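# Cómo probar si un robot puede hacerle la compra o reponer una balda

La pregunta que más recibimos en Hellura es si una máquina puede ya encargarse de tareas de casa o de tienda. Depende de la tarea, así que conviene medirla. Esta guía explica cómo montar una prueba sencilla de recogida de productos, la misma que usamos con el software Grakex.

## Material

- Una estantería con bebidas embotelladas y bolsas de aperitivos. Mezcle envases rígidos y blandos.
- Cestas de la compra de plástico, de las corrientes.
- Una lista de pedidos. La nuestra tiene 13, de uno o dos artículos cada uno.
- Un cronómetro y una hoja de registro.

Deje huecos entre los productos y no los alinee demasiado. En una tienda real los clientes tocan las cosas y las bolsas acaban vencidas unas sobre otras. 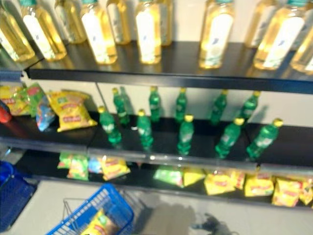 **¿Puede un robot hacer hoy la compra completa sin ayuda?**

Todavía depende de que alguien prepare el entorno y esté cerca para intervenir. Las tareas cortas y repetidas, como pasar un artículo de la balda a la cesta, son viables. Un recorrido entero, con pasillos, gente y caja, queda fuera de lo que recomendamos probar en una primera fase.

## Pasos

1. **Defina qué cuenta como éxito.** Para nosotros, el artículo correcto queda dentro de la cesta, sin caer antes al suelo y sin tirar los de al lado. Escríbalo antes de empezar y no lo cambie a mitad de la prueba.

2. **Empiece por las botellas.** Son rígidas y tienen una forma constante. Haga 8 intentos con el mismo modelo de botella, cambiándola de sitio cada vez.

3. **Siga con las bolsas.** Aquí aparecen casi todos los fallos. El envase cede, refleja la luz y cambia de forma al tocarlo. Si la mano tiene dedos articulados, anote con cuántos agarra y si el artículo resbala. Una funda de tela sobre la mano protege las juntas, pero revise que no se enganche en el canto de la balda.

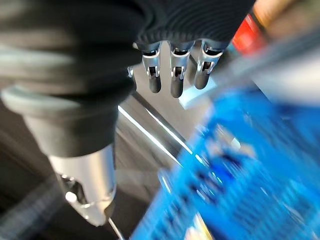

4. **Añada la segunda mano.** Sujetar la cesta con un brazo mientras el otro coloca el producto parece un detalle menor y cambia bastante la prueba. La cesta se balancea, pesa más con cada artículo y puede tapar parte de la balda. Una botella conviene llevarla inclinada hasta quedar encima de la cesta y soltarla a poca altura.

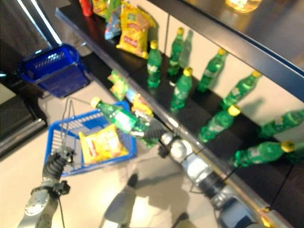

Si los dos brazos se estorban, baje la velocidad antes de tocar cualquier otro ajuste. En la prueba que hicimos en Skukow en enero, ese único cambio resolvió más problemas que volver a calibrar.

5. **Registre las intervenciones.** Cada vez que una persona recoloca un producto o detiene la máquina, apúntelo aparte. Un pedido terminado con dos ayudas no vale lo mismo que uno terminado solo.

## Cómo leer los resultados

Separe siempre botellas y bolsas; la media conjunta engaña. Nuestra hoja de Skukow tiene 176 intentos y las columnas de uno y otro envase apenas se parecen. Compare también el tiempo por artículo con el de una persona. La máquina suele perder, y en muchos casos da igual: una reposición nocturna admite un ritmo que sería inaceptable con clientes esperando.

En casa el panorama es peor. Guardar la compra exige abrir puertas, encontrar sitio y decidir qué va a la nevera. El equipo de Ó Gríofa ha adaptado esta misma prueba a una despensa doméstica y recomienda fijar la posición de las baldas durante las primeras 11 sesiones.

Repita la prueba completa después de cada actualización de software, con la misma lista de pedidos y la misma iluminación. Guarde las hojas antiguas, también las malas.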